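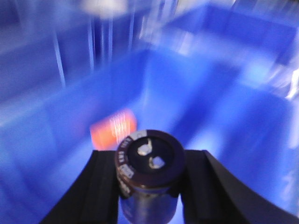 3.2 What happened to the old stock

25th June - by the Pradenis parts-aging group

So, on to the shelf-life question, which is the bit I've been itching to write up! We had 1171 electrolytic capacitors from the Civmont store room, all rated for 25 volts, and I wanted to know how badly they'd leak after years of doing nothing.

I measured leakage current on every one of them before anything else, straight out of the bag (no warm-up, no gentle charging). Then each part got 20 minutes at rated voltage through a series resistor, and I measured again. Figure 1 shows a cylindrical electrolytic.

Figure 1. Electrolytic capacitor, cylindrical type.

Most of the Oshima lot came back to spec after that first soak - I really didn't expect that. The Plutham lot was a slower story. Leakage fell, sure, but it crept back up by December, and I'd want a longer soak before I trusted those parts in a power supply. Capacitance hardly moved in either lot, so a quick check with a handheld meter would have passed nearly all of them (which worries me a bit). Series resistance gets its own section, 3.3.

Comments

capfan2883: Did you log room temperature during the soak? Leakage swings a lot with that.

solderdad: I've got a drawer full of these at home, guess I'm testing tonight!

We use cookies to remember your reading settings. Accept | Manage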